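형광펜 하나 집는 데 쓴 여름

8월 3일 목요일

논문 읽기 모임에서 발표를 맡은 게 화근이었다. 양팔 로봇의 모방학습에서 두 팔의 행동을 한꺼번에 예측할 것인가, 따로 예측하고 나중에 맞출 것인가. 발표 자료에는 "후속 연구가 필요하다"라고 썼는데, 그 문장을 쓴 사람이 후속 연구를 하게 된다는 걸 대학원을 나온 지 오래되어 잊고 있었다. 그렇게 해서 나는 올여름을 파란 트레이와 플라스틱 컵 앞에서 보내는 중이다.

문제 설정은 민망할 만큼 단순하다. 한쪽 팔은 컵을 다루고, 다른 쪽 팔은 트레이 안의 필기구를 다룬다. 사람이라면 전화 통화를 하면서도 할 일이다. 로봇에게는 이게 꽤 고약한데, 두 팔의 일이 어떤 구간에서는 서로 아무 상관이 없고 어떤 구간에서는 몹시 상관이 있기 때문이다. 트레이 쪽 팔이 펜을 더듬는 동안 컵 쪽 팔은 그냥 제 할 일을 하면 된다. 그런데 펜을 컵에 넘길 때가 되면 갑자기 둘이 서로의 위치를 센티미터 단위로 신경 써야 한다. 회사 생활과 비슷하다고 쓰려다가 회사 사람들이 이 블로그를 읽는다는 게 생각났다.

기본 모델은 두 팔의 관절값을 한 벡터로 이어 붙여서 통째로 예측한다. 우리 팀에서는 이걸 '한 몸' 모델이라고 부른다. 비교 대상은 Sayegh라는 이름을 붙인 구조인데, 팔마다 디코더를 따로 두고 그 사이에 좁은 통로를 하나 뚫어 놓은 것이다. 통로가 얼마나 열릴지는 학습이 정한다. 이름의 유래는 묻지 말아 주시길. 내부 공모에서 1등을 한 이름이고, 응모작이 하나였다.

시연 데이터는 470개를 모았다. 처음 계획은 765개였다. 계획이라는 건 원격조종 장치를 직접 잡아 보기 전에 세우는 것이라 대체로 늠름하다. 수집한 시연 중에는 컵을 그리퍼로 물고 눕힌 채 옮기는 것도 있고, 세워 둔 채로 다른 쪽 일부터 하는 것도 있다. 일부러 섞었다. 한 가지 순서만 보여 주면 모델이 순서를 외워 버리고, 컵이 조금만 다른 자세로 있어도 꼼짝을 못 한다.
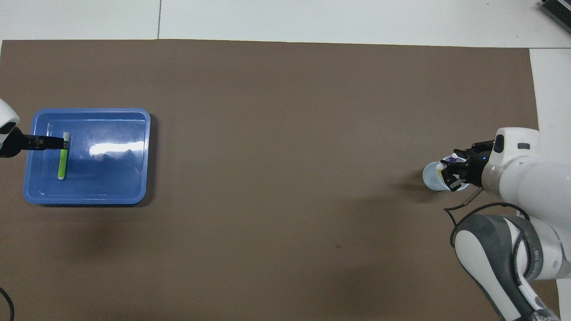
오른쪽은 눕힌 컵을 물고 있고, 왼쪽 그리퍼 끝은 연두색 펜의 흰 끄트머리 위에.

이런 순간이 나는 제일 재미있다. 트레이와 다른 쪽 팔 사이는 텅 비어 있고, 두 팔은 아직 서로 볼일이 없다. '한 몸' 모델은 이 구간에서 쓸데없이 예민해진다. 컵을 문 팔이 조금 흔들리면 펜 쪽 팔도 덩달아 움찔한다. 데이터 안에 우연히 있던 상관관계를 성실하게 배운 결과다. 조종하는 사람이 한 손에 힘을 주면 다른 손도 굳는 버릇이 있는데, 그걸 그대로 물려받았다. 남의 나쁜 버릇을 이렇게 충실히 재현하는 기술을 만들었으니 자랑스러워해야 할지 모르겠다.

Sayegh 쪽은 이 구간에서 통로를 거의 닫는다. 처음 그래프를 봤을 때는 버그인 줄 알고 이틀 동안 코드를 뒤졌다. 버그는 있었다. 다만 다른 곳에 있었고, 고치고 나서도 통로는 여전히 닫혔다. 그제야 기분이 좋아졌다.

한 가지 덧붙이면, 물체의 색과 재질도 골치다. 반투명한 컵은 배경을 반쯤 빌려 쓰는 물건이라 윤곽이 흐리고, 트레이 바닥에는 조명이 허옇게 비친다. 시각 인코더의 주의 지도를 그려 보면 모델이 컵보다 그 반사광에 더 관심을 보일 때가 있다. 빛나는 것에 끌리는 심정은 이해한다만 집어야 할 건 펜이다. 밝기를 무작위로 바꾸는 증강을 넣고 나서는 좀 나아졌고, 이 부분은 두 모델에 똑같이 적용했다.

평가는 조건마다 30회씩 했다. 같은 초기 배치를 두 모델에 똑같이 주고, 번갈아 돌렸다. 한 모델을 다 돌리고 나서 다음 모델을 돌리면 그사이 해가 기울고, 나도 기운다. '한 몸' 모델은 30회 중 19회 성공이었다. Sayegh의 숫자는 아직 적지 않겠다. 더 좋긴 한데, 초기 배치 일부를 다시 돌려야 한다는 걸 어제 알았다. 기록표를 채운 사람이 줄을 하나씩 밀려 썼고, 그 사람은 나다.

숫자보다 실패의 모양이 더 볼 만하다. '한 몸' 모델의 실패는 대부분 애매하다. 펜 근처에서 망설이다가, 컵을 든 팔까지 함께 망설이다가, 둘 다 어중간한 곳에서 멈춘다. Sayegh의 실패는 당당하다. 펜을 놓쳐 놓고도 다음 단계로 성큼성큼 간다. 빈 그리퍼로 컵 위까지 가서 아무것도 없는 것을 아주 정중하게 내려놓는다. 어느 쪽이 낫냐고 물으면 연구자로서는 후자다. 고칠 곳이 분명하니까. 같이 살 사람으로는 둘 다 곤란하다. 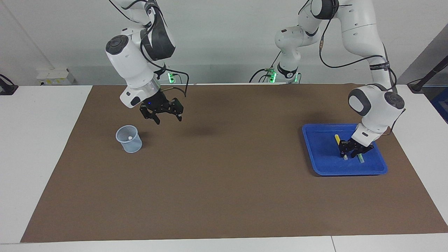
연구 노트 / 양팔 조작

컵 쪽 팔이 기다려 주는 것도 이번 실험에서 따로 들여다본 부분이다. 컵을 세워 둔 배치에서는 한쪽 그리퍼가 허공에서 벌린 채로 있고, 다른 쪽은 트레이 안까지 내려가 있다. 펜이 두 종류라 더 까다롭다. 노란 뚜껑이 달린 것과 연두색인 것이 한 트레이에 들어 있으면 모델은 가끔 둘 사이의 평균을 집으러 간다. 둘 사이의 평균에는 보통 트레이 바닥이 있다. 회귀 손실의 고전적인 병이고, 확산 정책으로 바꾸면 대체로 낫는다고들 한다. 우리도 바꿨다. 대체로 나았다. '대체로'의 나머지는 12월 마감 전까지 내 몫이다.

컵 안의 흰 공은 변수 중 하나다. 컵이 빈 조건과 공이 든 조건을 나눠서 본다. 시연에 공이 든 컵을 넣기 시작하자 조종하는 사람의 손이 눈에 띄게 조심스러워졌고, 모델도 느려졌다. 공이 없어도 느리다. 조심성만 배우고 이유는 못 배운 셈이다. 이걸 논문에 어떻게 쓸지 고민인데, 지금 초고에는 "조건 간 속도 분포의 전이"라고 되어 있다. 훨씬 똑똑해 보인다.

남은 일을 적어 둔다. 밀려 쓴 기록표의 해당 배치를 다시 돌릴 것. 통로를 강제로 닫은 모델과 강제로 연 모델도 비교군에 넣을 것. Skirkbridge 워크숍에 낼 초록의 분량을 줄일 것. 그리고 시연 재생 도구 Pido의 시간축이 그리퍼 신호와 어긋나는 문제를 어떻게든 할 것. 마지막 건 내가 만든 도구라서 욕할 사람이 마땅치 않다.

강제로 닫은 모델은 어젯밤에 학습을 걸어 두고 퇴근했다. 아침에 보니 디스크가 꽉 차서 초반에 멈춰 있었다. 지울 체크포인트를 고르는 중이다.

공감 30 · 댓글 19 · 공유하기

최근 글
Pido 시간축이 어긋나는 이유를 찾아서 (1)
Birum 보드 펌웨어를 올리고 후회한 기록
원격조종을 오래 하면 어깨에 생기는 일
Skirkbridge 워크숍 초록, 세 번째 고쳐 쓰기
논문 읽기 모임에서 발표를 피하는 법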